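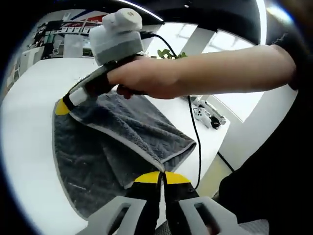
Dunkelgraues Mikrofasertuch, halb umgeschlagen

Häufige Fragen zum Kalken von Wildwiesen

Muss ich überhaupt kalken?
Vielleicht nicht. Wer keine Bodenprobe hat, weiß es nicht, und auf Zuruf vom Stammtisch würde ich keinen Sack kaufen. Moos und Sauerampfer sind Hinweise, mehr nicht.

Taugt der Flüssigkalk von Nemik?
Der Hersteller verspricht einen höheren pH-Wert nach sieben Wochen. Auf unserer Fläche in Virncombe, 1488 Quadratmeter, habe ich davon nichts gemessen. Kann am Boden liegen, kann am Mittel liegen. Bei den Mengen, die in so einen Kanister passen, tippe ich auf Letzteres.

Wie viel Kalk brauche ich?
Was im Laborbefund steht. Bei uns waren es 814 Kilo kohlensaurer Kalk, auf zwei Gaben verteilt. Pauschale Angaben auf der Verpackung kennen Ihren Boden nicht.

Was kostet die Probe?
Ich habe 24 Euro bezahlt, Porto extra. Die Schnelltests mit Farbskala sind billiger und zeigen bei mir je nach Tageslicht etwas anderes.
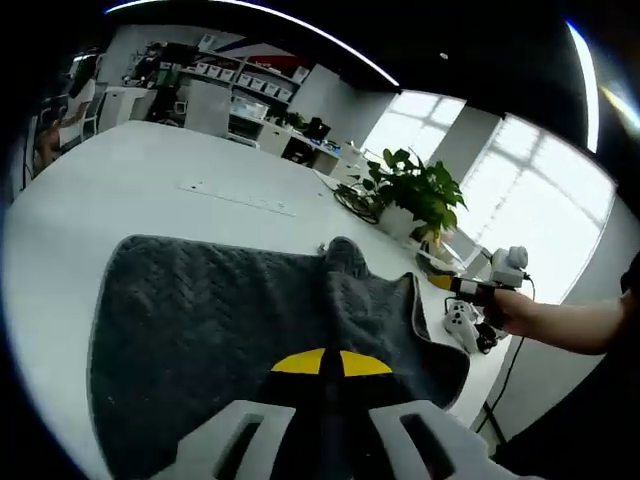
Wo soll ich die Proben ziehen?
Über die ganze Fläche verteilt, aber nur dort, wo der Boden einheitlich ist. Kuppen, Senken und alte Mietenplätze kommen in eine eigene Tüte. Denken Sie an die graue Steppdecke auf dem Tisch: Größtenteils liegt sie ausgebreitet da, rechts oben ist sie zu einem Wulst zusammengeschoben. Wer so einen Buckel auf der Wiese mit in den Eimer mischt, bekommt einen Mittelwert, der nirgends stimmt.

Kommt das Rehwild danach häufiger?
Das behauptet Sreekumar Rao vom Saatguthandel Condley. Zählungen dazu hat er mir bisher nicht gezeigt. Der Klee wächst besser, so viel gebe ich zu.

Wann ausbringen?
Im Oktober, wenn der Boden noch trägt. Die Mischung Suvarna säe ich erst im Frühjahr darauf.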